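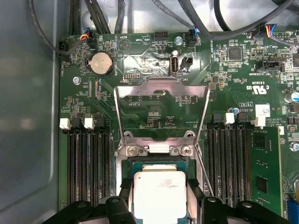 Repair Corner: looking after the processor socket

Many members asked after the last evening in Kerslake how we handle the processor when an old desktop comes to our bench. Corey Baxter asked me to write it down for the newsletter, so I try to do it in a simple way. I learned this work in another language and some words I had to look up, so please excuse me if I call a part by the wrong name.

The processor sits in a square socket on the motherboard. A metal plate holds it down, and a thin lever at the side keeps the plate closed. When you press the lever a little down and outward, it becomes free, and the plate can be opened on its hinge until it stands up. Do this slowly. The lever has a strong spring and it can hit the small parts near the socket if you let it go.

Before you open anything, take out the power cord and press the power button for a few seconds. Touch the bare metal of the case with your hand. I do this every time, also when I only want to look.

With the plate standing open, the processor lies free in its place. Hold it only at the edges and lift it straight up. Please do not slide it – the contacts in the socket are very thin, and one bent contact can mean a computer that will not start again. At our bench in Drevano we keep two small plastic boxes for processors. A processor should never lie on the table with the contacts down, and it should not go in a shirt pocket. (I have seen this.)

Old heat paste comes off with a soft cloth and a little cleaning alcohol. If the paste is hard, let the alcohol stay for a moment and do not scratch. New paste should be the size of a pea or less. Rhys Ruawai likes to spread it with a card and I prefer to let the cooler press it flat, and we have both had good results.

When the socket is empty, close the plate again if you will not continue the same day. Dust on the board we remove with a soft brush, always away from the socket. Blue tabs and latches inside a case are very often the ones you are allowed to pull, for example on a drive. If something has no tab and does not move, look for a screw first.
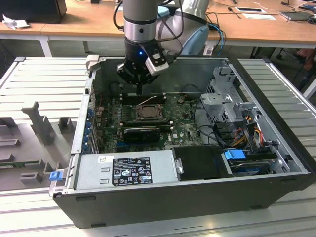

The open tower on its side, with the socket empty and the graphics card lying across the board.

Memory is easier. Open the latches at the ends of the slot, and the module comes up. Write down which slots were in use, or take a picture with your phone, especially when the board has slots on both sides of the socket. Some boards will not start when the modules are in the wrong order.

The next repair evening is in the Nondadgate room in March. Please bring your own screwdriver if you have one – we own only 4 good ones. Old memory modules can go in the box marked Findine near the door, but hard drives please give to Corey by hand.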